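Section 3: Pairing your Lirkik bedside radio with wireless earbuds

Plenty of people like to fall asleep to the radio without keeping the whole house awake, so we've made this part as painless as we can. Do have a read through before you start, and put the kettle on if you like.

1. Plug the radio in and wait for the clock to stop flashing.
2. Hold down the Link button for 3 seconds, until the display shows a small moon.
3. Turn the volume down to 8 or lower. It can be a bit of a shock otherwise! 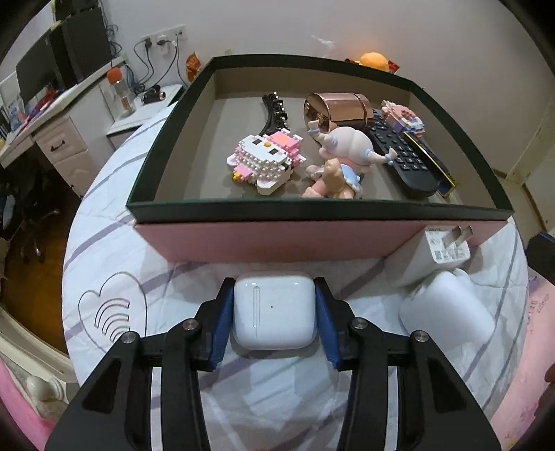

Pairing mode on the Lirkik stays open for 44 seconds, and if you miss it you can simply press Link again and have another go. Earbuds differ a good deal from one maker to the next, so keep their own leaflet handy for this bit. Many come in a charging case with an indicator on the front, like the white one with the upright slot, and your leaflet will tell you what its lights mean.

4. Open the case near the radio and follow the maker's pairing steps.
5. When the moon stays lit, choose your station as usual.

Note: the radio remembers 2 sets of earbuds. Adding another replaces the older one.

Caution: please don't leave the radio under a pillow or blanket while it is switched on, as it needs air around it.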